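Clorneck opens its evening binge eating support group in October, and you're invited

Hello from all of us at Clorneck! I'm Muireann Cullinane, I started this place, and I've been told a press release should be written as if by somebody terribly important. I'm not very good at that, so you're getting me instead.

The news first. From October we'll be running an evening support group for adults with binge eating disorder. It's called Flurnum (my niece made the word up when she was little and it stuck), it starts at 7pm, and it runs for 90 minutes with a break for tea in the middle. It's free. You don't need a diagnosis, you don't need a letter from your GP, and you won't be weighed. There are no scales in the building, and I intend to keep it that way.

I binged in secret from my late teens until I was nearly forty. I was never thin, so it never crossed anyone's mind that I might have an eating disorder, and it didn't cross mine either. I thought I was greedy. I joined slimming clubs, I left slimming clubs, I joined them again under my middle name. When a practice nurse finally said the words "binge eating disorder" to me I went and sat in the car park and cried for an hour, mostly out of relief!

So this one matters to me rather a lot. Our daytime group has been going for a good while now and it's lovely, but it's at eleven in the morning, and people with jobs can't get to it. Last spring we asked everybody on our mailing list what they'd like next and 236 of you wrote back. An evening group came out miles ahead of everything else. Evenings are when many of us struggle most, after all, and the drive home past the shops can be the hardest bit of the day. 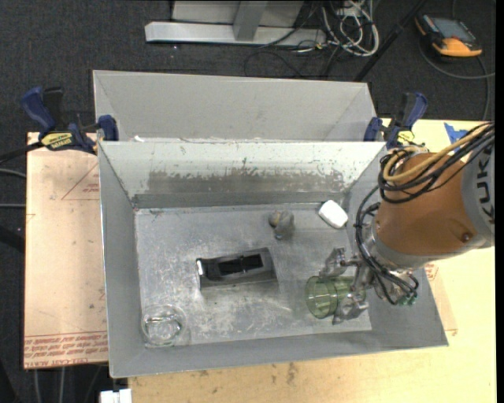

Stelios Makris told me he'd have come years ago if there had been something after work, and that he'd assumed he would be the only man in the room. He wasn't, as it happens, when he came along to our trial evening, and he'll be helping me to run Flurnum from the first session. He also says the biscuits need to improve. I've taken that on board.

Yes, there will be biscuits. We talked about this for ages, and some people felt strongly that there shouldn't be any food at all. We've settled on having a plate out on the side table, with no one offering it round and no one remarking on who does or doesn't take one. If you'd prefer to sit well away from it, come a bit early and pick your chair.

You can talk or not talk. One woman at the trial evening knitted the whole way through and said goodnight at the end, and I was delighted to have her. We do ask that people leave out numbers (weights, calories, clothes sizes), as they tend to set somebody else off. Flurnum is run by people who've been through it and doesn't replace treatment, so if you're already seeing someone, please carry on seeing them.

Places are limited to keep the circle small, so do drop us a line through the contact page if you'd like one. Partners and parents, we haven't forgotten you, and there's a separate family evening planned for the new year.

Journalists are welcome to ring me for a chat, any time after 5pm. I'm happy to talk about my own story, but the sessions themselves are private and we can't have visitors sitting in.

Muireann Cullinane, Clorneck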